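Skestum bench notebook - two-arm station
Entry for Friday, August

Task: bottle pass, left arm to right arm, taught by remote control.
Bench started 8:40. Entry written the same afternoon.

Purpose

The purpose of this session was to record a clean set of demonstrations for the bottle pass, using the revised start pose and the slower follow setting agreed last week. The earlier set, recorded under the old start pose, is retained on the Ombridge share but is not to be mixed with the new one. Anyone preparing a training run should check the folder name before loading.

Setup

Both arms were homed and the leader handles zeroed before the first trial. The right leader handle showed the same small offset in the last joint as on the previous day. It was zeroed a second time and the offset did not return. The Reinholz control software was left at the installed version. The update is still waiting for approval and should not be applied in the middle of a set.

The gripper force limit was lowered by one step on both sides. A full water bottle with its cap on is firm enough to tolerate the old setting, but the walls flex when the fingers close at label height, and the operator then tends to correct for a movement that the policy does not need to learn.

Procedure

The operator brings the left gripper in level, with one finger on each side of the bottle, and stops before closing. The pause is held for 400 ms by the script, after which the close command is accepted. The right arm remains low with its jaws open until the left grip is confirmed. Trials in which the right arm begins to travel early are to be marked and kept in a separate folder.

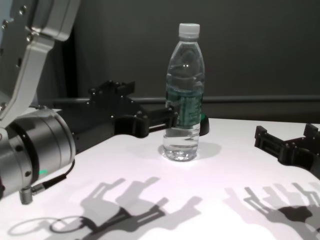 Biltier objected to the scripted pause when the draft procedure was circulated, on the grounds that a policy trained on it will learn to stand still, and that a hesitation of that kind is hard to remove later without recording again. The request was to log the pause as a separate phase so that it can be trimmed before training.

The request has been accepted. The phase marker is now written at the start and the end of the pause, and the trimming script reads both. One set will be trained with the pause and one without, and the comparison will be entered in this notebook when it is available.

Observations

1. Approach height. The most consistent approaches were made at the middle of the bottle. When the operator came in nearer to the shoulder, the fingers met the narrowing part of the plastic and the bottle leaned as they closed. Two trials were rejected for this reason. The instruction sheet should state the height plainly; at present it says only "a comfortable level," and operators read that in different ways.

2. View from the head camera. With the left arm extended, the fingers and the bottle overlap in this view for a good part of the approach. The operator cannot judge depth from it alone. Both operators said they relied on the wrist view for the last few centimeters and returned to the head view only to bring in the second arm. 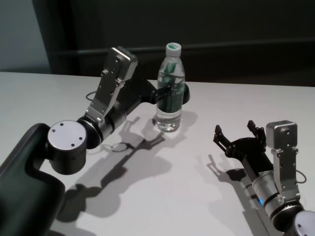
The monitor layout should therefore be changed so that the wrist view sits directly beside the head view. It is now on the lower screen, and the operator has to look down at the moment when the hand should be steadiest - a poor arrangement, and an easy one to correct.

3. Handle fatigue. The quality of the closing movement fell toward the end of each block. Blocks will be limited to 5 trials, with a rest between them. The second operator asked for a lower chair, and one has been requested.

4. Release. The left gripper was sometimes opened before the right one had taken the weight. The cause is the operator's habit of relaxing both hands together. Practice runs with the bottle removed helped, and should be part of the warm-up for new operators.

5. Wrist view. Exposure was fixed before the first block and not changed. The white tabletop is very bright in this view and the shadows on it are strong. Whether a policy will attach any meaning to those shadows is an open question.

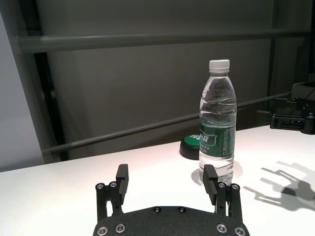

A short set with the overhead lighting reduced is proposed for the next session, using the same start pose and the same operators, so that lighting is the only difference. If the results are close, the present lighting will be kept.

Data handling

Accepted trials were copied to the Ombridge share at the close of the session and the checksums matched. Rejected trials were kept, each with a one-line reason in the log. Please do not delete them; the early-travel cases may be useful for the fault detection work.

Open items

Instruction sheet: add approach height and the release warm-up.
Monitor layout: move wrist view beside head view.
Right leader handle: check zero again before the first trial.
Trimming script: test on one block before running on the full set.
Reinholz update: no action until the set is complete.

Arms parked and power off at the bench, 4:15.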